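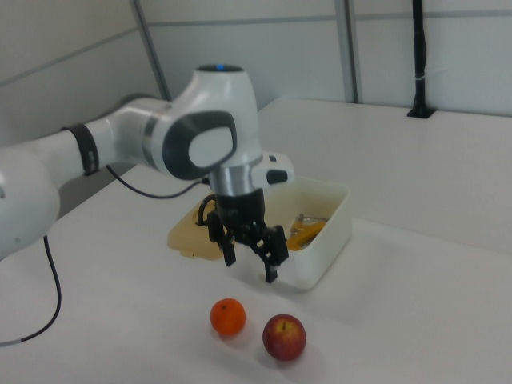 잘라리(Jallari) 얕은 정리함은 식탁이나 조리대 위에 꺼내 놓고 쓰는 뚜껑 없는 플라스틱 통입니다. 깊은 바구니에 과일을 쌓으면 아래쪽 것이 눌리고 무엇이 남았는지 잘 보이지 않기 때문에, 처음부터 벽을 낮게 잡고 바닥을 넓게 쓰는 쪽으로 만들었습니다. 색상은 흰색이며 모서리를 살짝 둥글린 직사각형입니다. 흰 상판에 올리면 통은 눈에 덜 띄고, 안에 담긴 주황빛 도는 노란 내용물이나 앞에 놓인 작은 귤색 과일처럼 색이 있는 것이 먼저 보입니다. 감귤류 몇 개, 작은 주방 도구, 식탁에서 자주 집는 물건을 한데 두기에 알맞은 크기입니다.

제품명
잘라리 얕은 정리함 (중형, 흰색)

판매처
바베오(Vaveo) 주방수납

기본 사양
형태: 직사각형, 윗면 개방형
재질: 플라스틱
색상: 흰색
긴 변: 30cm
높이: 102mm
무게: 439g
구성: 정리함 1개 (뚜껑 별매)
사용 장소: 주방, 식탁, 팬트리, 냉장고 선반, 책상

치수는 바깥쪽 기준입니다. 안쪽은 벽 두께만큼 좁고 바닥으로 갈수록 조금 더 줄어듭니다. 선반이나 서랍에 넣으실 분은 제품 치수에 손가락이 들어갈 여유를 더해서 재 주세요. 윗테두리가 벽보다 살짝 바깥으로 나와 있어서 꼭 맞는 칸에 넣으면 꺼낼 때 불편합니다.

크기 선택

잘라리 얕은 정리함은 모두 5가지 크기로 나옵니다. 이 페이지에서 판매하는 것은 중형이고, 나머지 크기는 목록 페이지에서 고르실 수 있습니다.

소형은 티백, 소스 봉지, 고무줄, 클립 같은 것을 넣는 용도로 많이 나갑니다. 과일용으로는 작습니다. 중형은 귤이나 레몬을 한 층으로 깔아 두는 정도이고, 사과나 배처럼 굵은 과일은 몇 개만 넣어도 찹니다. 대형은 식탁보다는 팬트리 선반에 어울립니다. 가득 담으면 한 손으로 들기 어렵습니다. 긴 형은 폭이 좁아 냉장고 문 쪽보다 안쪽 선반에서 서랍처럼 당겨 쓰기 좋고, 낮은 형은 수저와 조리 도구를 눕혀 두는 데 씁니다.

크기가 달라도 모서리 모양과 테두리 폭은 같습니다. 중형 두 개를 나란히 놓으면 대형 한 개와 길이가 맞습니다. 소형은 중형 안에 넣을 수 있으나 칸막이처럼 고정되지는 않고, 통을 기울이면 움직입니다.

벽과 바닥

벽은 네 면 모두 막혀 있고 구멍이 없습니다. 씻은 과일을 물기가 있는 채로 넣으면 바닥에 물이 고이므로 먼저 닦거나 물을 빼고 담아 주세요. 채반 대신 쓰시려는 분께는 맞지 않습니다. 반대로 부스러기나 흙이 떨어지는 것을 담을 때는 막힌 쪽이 편합니다. 감자, 양파, 마늘을 넣어도 껍질이 선반으로 떨어지지 않습니다.

바닥 안쪽은 평평하고, 벽과 만나는 부분이 둥글게 이어집니다. 행주로 닦을 때 구석에 찌꺼기가 덜 남습니다. 바닥 바깥쪽에는 낮은 받침 턱이 둘러져 있습니다. 미끄럼 방지 고무는 붙어 있지 않습니다. 이전 제품에는 고무발이 네 개 있었는데 세척하면서 떨어진다는 문의가 이어져 지금 제품부터 뺐습니다. 유리 상판에서 밀리는 것이 신경 쓰이시면 얇은 매트를 한 장 깔아 쓰세요.

손잡이는 따로 없습니다. 테두리 아래에 손가락을 걸어 듭니다. 테두리 끝은 안으로 말지 않고 바깥으로 짧게 접은 모양이며, 접힌 안쪽에 물이 남을 수 있으니 씻은 다음에는 엎어서 말리는 것이 좋습니다.

식탁에서 쓸 때

얕은 통은 옆에서 손을 넣기 쉽습니다. 앉은 자리에서 안이 보이고, 과일 한 개를 집으려고 다른 과일을 들어낼 필요가 없습니다. 다만 벽이 낮은 만큼 높이 쌓는 용도로는 쓰지 마세요. 둥근 과일은 두 층까지 올라가면 식탁을 칠 때 굴러 나옵니다.

과일과 금속 도구를 한 통에 넣으실 때는 도구를 뒤쪽 벽에 붙여 두면 찾기 쉽습니다. 껍질이 얇은 과일은 뾰족한 도구와 나눠 담으세요. 칼은 담지 않는 것이 좋습니다. 벽이 낮아 손잡이가 밖으로 걸치고, 지나가다 건드리면 통째로 돌아갑니다.

감귤류를 상온에 두실 때는 통에 키친타월을 한 장 깔고 꼭지가 아래로 가게 놓습니다. 서로 닿는 면이 적을수록 무른 것을 일찍 찾을 수 있습니다. 물러진 것이 있으면 바로 빼고 닿았던 과일의 껍질도 닦아 주세요. 바나나는 같이 담지 말고 따로 걸어 두시기를 권합니다.

냉장고와 팬트리에서 쓸 때

냉장고 선반에 넣을 수 있습니다. 뚜껑이 없으니 잎채소는 마르기 쉽습니다. 채소는 봉투나 밀폐용기에 넣은 상태로 정리함에 모아 주세요. 요구르트, 버터, 치즈, 잼처럼 작은 포장을 한꺼번에 꺼낼 때 가장 편합니다. 아침에 꺼내는 것만 한 통에 모아 두고 통째로 식탁에 올렸다가 다시 넣는 분이 많습니다.

냉동실에서는 쓰지 마세요. 낮은 온도에서 떨어뜨리면 테두리가 깨질 수 있습니다.

팬트리에서는 그리르코프(Grirkov) 조립 선반의 좁은 칸에 중형이 세로 방향으로 들어갑니다. 가로로 넣으면 테두리가 앞으로 나옵니다. 다른 회사 선반을 쓰신다면 안쪽 깊이를 꼭 재 보세요. 기둥이 안으로 들어온 선반은 표시된 깊이보다 실제로 쓸 수 있는 깊이가 짧습니다.

빈 통은 포개서 보관합니다. 벽이 위로 갈수록 벌어져 있어 여러 개를 겹쳐도 높이가 크게 늘지 않습니다. 젖은 채로 포개면 잘 빠지지 않습니다. 빠지지 않을 때는 미지근한 물을 바깥 통에 끼얹고 모서리부터 비틀어 주세요. 내용물이 든 상태로는 쌓을 수 없습니다. 쌓아 쓰시려면 뚜껑이 필요합니다.

별매 뚜껑

보드리(Baudry) 평뚜껑 중형이 이 제품에 맞습니다. 얹는 방식이라 밀폐는 되지 않고, 먼지를 막거나 위에 가벼운 통을 하나 더 올리는 용도입니다. 뚜껑을 뒤집으면 얕은 받침으로도 쓸 수 있어서 껍질을 벗기거나 포장을 뜯을 때 정리함 옆에 놓기 좋습니다.

뚜껑은 흰색과 베이지색이 있습니다. 정리함과 만드는 곳이 달라 흰색끼리 놓으면 색이 조금 다릅니다. 정리함 쪽이 더 차가운 흰색입니다. 차이가 싫으시면 베이지색을 고르시는 편이 낫습니다.

세척과 관리

처음 쓰기 전에 중성세제로 한 번 씻어 주세요. 부드러운 스펀지를 쓰고, 철수세미와 연마제는 쓰지 마세요. 흰색이라 긁힌 자리에 때가 끼면 눈에 띕니다. 식기세척기는 위 칸에서만 사용할 수 있으며 고온 건조는 꺼 주세요. 열선 가까이에 두면 바닥이 휘고, 한 번 휜 바닥은 돌아오지 않습니다.

전자레인지와 오븐에는 넣을 수 없습니다. 끓는 물을 붓거나 삶는 것도 안 됩니다. 방금 내린 냄비를 통 위에 올리지 마세요.

김치 국물, 카레, 당근, 토마토소스는 색이 뱁니다. 묻은 즉시 헹구면 대부분 지워지지만 하룻밤 두면 노랗게 남습니다. 귤껍질에서 나온 기름도 오래 닿아 있으면 표면이 미끈해지므로 과일용으로 쓰실 때는 가끔 비우고 씻어 주세요. 밴 색은 베이킹소다를 물에 개어 바르고 잠시 두었다가 닦으면 옅어집니다. 염소계 표백제는 권하지 않습니다.

창가에 오래 두면 햇빛을 받는 면부터 누렇게 변합니다. 가끔 방향을 돌려 놓으면 한쪽만 변하는 것은 줄일 수 있습니다.

포장과 배송

낱개 주문은 종이 상자에 넣어 보냅니다. 비닐 포장은 하지 않고 테두리에 종이 띠를 두릅니다. 띠에 쓴 풀은 물로 지워집니다.

업소용은 한 상자에 30개가 들어 있습니다. 상자 단위로 주문하시면 포갠 상태로 배송되고 개별 포장은 없습니다. 급식실이나 조리 실습실처럼 같은 크기를 여러 개 쓰시는 곳에서는 상자 단위가 보관하기에도 편합니다. 뚜껑은 상자 구성에 들어가지 않으니 수량을 따로 적어 주세요.

오후 2시까지 결제된 주문은 당일 발송합니다. 12월에는 물량이 많아 하루 이틀 늦어질 수 있습니다. 도서 지역은 추가 운임이 있으며 주문서에 주소를 넣으면 금액이 표시됩니다.

교환과 반품

받으신 뒤 사용하지 않은 제품은 교환과 반품이 됩니다. 종이 띠를 벗긴 것만으로는 사용한 것으로 보지 않습니다. 음식물을 담았거나 세척한 제품은 불량인 경우에만 받습니다.

바닥 한가운데에 있는 작은 원형 자국은 성형할 때 생기는 것으로 불량이 아닙니다. 테두리 일부가 날카롭거나, 평평한 곳에 놓았을 때 한쪽이 들리거나, 벽에 금이 간 제품은 새것으로 바꿔 드립니다. 사진을 한 장 찍어 주문번호와 함께 문의란에 올려 주세요.

구매 후기

Ginette Gautier
중형 두 개를 샀습니다. 하나는 식탁에서 귤 담는 데 쓰고 하나는 냉장고에 넣었어요. 안이 바로 보여서 과일을 잊고 버리는 일이 줄었습니다. 손잡이가 없어서 젖은 손으로 들 때는 조금 조심해야 합니다. 뚜껑은 베이지로 샀는데 저는 뚜껑보다 받침으로 더 자주 씁니다.

Spyros Kos
크기는 마음에 듭니다. 높이가 낮아서 상부장 아래 콘센트를 가리지 않네요. 카레 묻은 걸 다음 날 씻었더니 자국이 남아서 별 하나 뺐습니다. 설명에 적혀 있었는데 제가 안 읽었습니다. 같은 모양으로 회색이 나오면 다시 살 생각이 있습니다.

판매자 답변
후기 감사합니다. 회색은 아직 생산 계획이 없습니다. 남은 자국은 세척과 관리 항목에 적은 베이킹소다 방법을 두어 번 되풀이해 보시기 바랍니다.

함께 보는 제품
잘라리 얕은 정리함 소형
잘라리 얕은 정리함 긴 형
보드리 평뚜껑 중형 (흰색, 베이지색)
그리르코프 조립 선반 좁은 칸

문의는 제품 문의란에 남겨 주시면 오전 10시부터 순서대로 답변드립니다. 상자 단위 견적은 수량과 받으실 지역을 함께 적어 주세요.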